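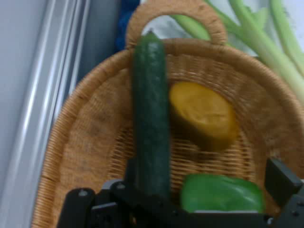

Irkcombe grocery baskets go door to door this spring

Wednesday, April 1, 2020

The Irkcombe Saturday market has put its tables away for the time being, but the growers who have stood behind them for so many years are still picking, packing and washing as they always have, and from this week their vegetables will be coming to people's doorsteps instead.

The new delivery round is being run out of the old seed store on Sinden Lane, where there is a good wide doorway for loading and plenty of space for people to work well apart from one another. Any household in Irkcombe can order, and so can those in Fidimham and on the farm roads in between, which is good news for the folks out past the quarry who have had a long drive to the shops ever since the corner grocery closed.

Ratih Tjoa, who grows salad greens, cucumbers and herbs under glass at Tarigan Nursery, had the idea one evening when she was looking at her seedlings and wondering who on earth was going to eat them all.

"You can't tell a plant to wait," she said over the phone, with a radio going in the background and what sounded like a very full watering can. "They were sown in the winter, they've been kept warm, and now they're ready. I rang around to the other growers and every one of them had the same worry, so we thought, well, let's just drive it over to people!"

She had expected a handful of calls on the first day. By suppertime there were 100 households on the list, and when the phone was finally put down on Monday night that had grown to 1207, far more than the market ever saw on a sunny Saturday. The round has been split up to cope, with 34 drivers taking a few streets each, some of them in delivery vans lent by shops that are closed just now and a good many in their own family cars with the back seats folded down.

What comes in an order will depend on the week. To begin with there will be potatoes, leeks, spring cabbage, a bag of mixed leaves and whatever is ready in the glasshouses, with rhubarb for anyone who asks before it runs out (and it does run out, as regular customers will remember from last year). Eggs can be added to any order. Bread is still being talked over with the bakery, and there may be word on that by the weekend.

Orders are left on the step, the driver rings the bell and stands back by the gate, and that is all there is to it. People are welcome to leave out a basket or a box of their own with their name on it, and the growers would be very glad if they did, as paper sacks are getting hard to find. Payment is by phone when the order is placed, so please don't leave coins under the flowerpot, kind as the thought is.

Ms. Tjoa also asked for a little patience with the phone line, which is answered by whoever happens to be nearest to it. Mornings are the busiest. Anyone who can't get through should try again after lunch, and older residents living alone can ask a neighbor to put in an order on their behalf. Each household may order for up to 4 others.

The growers plan to keep the round going through August and will look at things again then. Orders for the coming week close on Friday at noon.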